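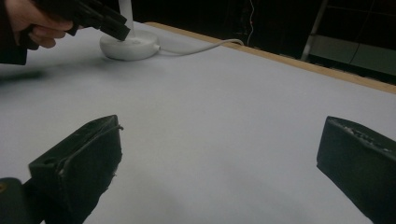
4. Setting up the finish line

Read this section before race morning. The steps assume that the Kernon timing box is fully charged and that the entry list has already been loaded (see Section 2). Two people can set up a finish line in 45 minutes. Allow longer if the course is on grass.

4.1 Choosing the spot

The line should be on flat, firm ground with at least 17 feet of clear space behind it, so that runners can slow down without stopping on the mats. Stay away from metal barriers, manhole covers and parked vehicles. Metal close to the mats shortens the read range, and you will see missed chips in the results.

If your course was measured for certification, the line goes exactly where the measurer put the nail or paint mark. Do not move it to get closer to a power outlet.

4.2 Laying the mats

1. Sweep the road surface. Small stones under a mat will damage the antenna wire.
2. Unroll the main mats across the full width of the course with the Fortin label facing up and the cable ends all on the same side.
3. Push the connectors together until the collar clicks.
4. Lay the backup mats 6 feet behind the main mats, on the runners' far side.
5. Tape down the leading edge of every mat, then the trailing edge. Use gaffer tape. Duct tape leaves glue on the mats and lifts when it gets damp.
6. Run the cables to the timing box along the curb and cover them wherever spectators will cross.

CAUTION: Never drive over the mats, even slowly. If a lead vehicle has to pass through the finish, pull it off the course at least 200 yards before the line.

4.3 Connecting the timing box

1. Plug the main mats into ports 1 to 4 and the backup mats into ports 5 to 8.
2. Turn on the box and wait for the steady green light. A blinking green light means that the clock has not set itself yet.
3. On the screen, choose Event, then Finish. Check that the race name is the right one. Old events stay in the list until you delete them.
4. Compare the time on the box with the time on the start-line box. If they differ, choose Sync on both boxes before going any further.
5. Walk a test chip across each mat, one at a time. The box should beep once for every mat.

Note: The test chip is number 1584 and is left out of the results automatically. If you use a race chip for testing, clear its reads under Tools — otherwise that runner may show up with a finish time before the gun.

4.4 Large fields

One box can handle up to 900 finishers in an event. For bigger races, add a second box and link it with the short gray cable. Set the second box to Follow. Both boxes will then write to the same results file.

If you expect a crowded finish, split the chute into two lanes after the mats, never before them. Runners bunch up at a divider, and anyone standing on a mat will be read over and over.

4.5 During the race

Keep one person at the box from the first finisher to the last. That person should:

- write down the bib number and clock time of every tenth runner
- check the battery level each half hour
- keep spectators and photographers off the mats

The handwritten list is your fallback if a chip fails. Demetrio Benítez, who timed the early Omosus road races, kept his on a clipboard with a pencil tied to it, and we still recommend pencil. Ink runs in the rain.

CAUTION: Do not turn off the box until the results file has been copied. Choose Export, wait for the word Done, and then shut down.

Packing up is covered in Section 5.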